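Open Day at Neltholm: A Talk With the Lab Lead

By the Casetti Review staff

The Neltholm workshop opens to the public once a year, in August, and the line this time reached the parking lot before the doors did. By the end of the afternoon 513 people had signed the book at the front desk. The lab lead, who asked that we leave names out because the work belongs to the whole group, sat down with us on a stack of crates in the hallway once the last school bus had gone.

The first question was why a lab would give up a working day for this.

"It costs us two days, if you count cleaning," the lab lead said. "But we get asked what goes on in this building, and I would sooner show people than write a brochure. The brochure we had was terrible."

Neltholm shares the old Prustow printing works with a bike parts distributor and a dance school. The lab has the ground floor at the back. It started with one arm bought secondhand and a bench somebody had pulled out of a kitchen remodel. The group now has 10 people on staff, most of them part time, and a project called Caldeira that takes up nearly all of their week.

Caldeira is about sorting. The idea is to get a pair of arms to put everyday small things where they belong, on a table, without the things being lined up for them first. The lab lead described it as housework.

"Factories solved this years ago by making sure every part arrives in the same spot facing the same way," the lab lead said. "Your kitchen counter doesn't do that. My kids' floor doesn't do that. So we work on the messy version."

Visitors were taken through in groups, with a short talk at the door and then time at the rope. We asked what people wanted to know.

"Kids ask what its name is. It doesn't have one. Adults ask how much it costs and whether it will take somebody's job." The lab lead gave the same reply to the second question all day, which was that the arms are slow and need a person standing by. "I don't say that to calm anybody down. Come and watch it for an hour. You'll want to reach in and do it yourself."

Slow is a fair word. In the run we timed, from the first letter to the last, the arms took 80 seconds to clear the table. A girl near the front told her father she could do it in five.

The lab lead was open about failures, too. Thin pieces are hard to pick up. A letter lying flat gives the fingers very little to hold, and if one piece rests on another the arm may bring up both — or push them off across the table. Two runs were stopped during the morning. One of those was a loose setting from the night before, found and fixed while a group of retired teachers looked on and offered advice.

"They were good about it," the lab lead said. "One of them asked better questions than our last review panel."
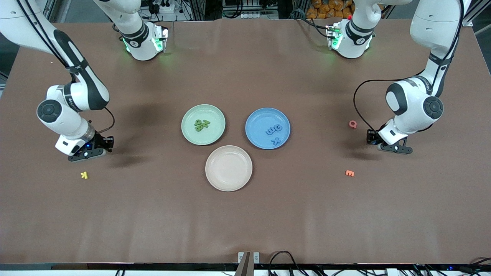 DEMONSTRATION TABLE

The job at this station was sorting foam letters by color onto round plates. Green letters go on the green plate, blue on the blue. Each arm has a gripper with two fingers, and they work from opposite sides with the plates between them.

We asked why letters.

"They're cheap, they're soft, and every one is a different shape," the lab lead said. "An X and a K are different problems for a gripper. And if we drop one, it's foam."

There is also the matter of letters that have no plate. A yellow or an orange piece doesn't match green, blue or pink, and the lab lead said visitors liked to argue about where those should go. Some wanted the red ones on the pink plate. The lab hasn't settled that one either.

Asked what comes next, the lab lead listed cutlery, then socks. Socks are expected to take a long time. The Caldeira funding runs another 38 weeks, and an application to extend it is being written now, mostly in the evenings.

The lab will open again next August. Groups from schools can also arrange a visit on a Wednesday afternoon during term by calling the front desk at the Prustow building. Parking is behind the dance school, and the entrance is the gray door past the loading dock.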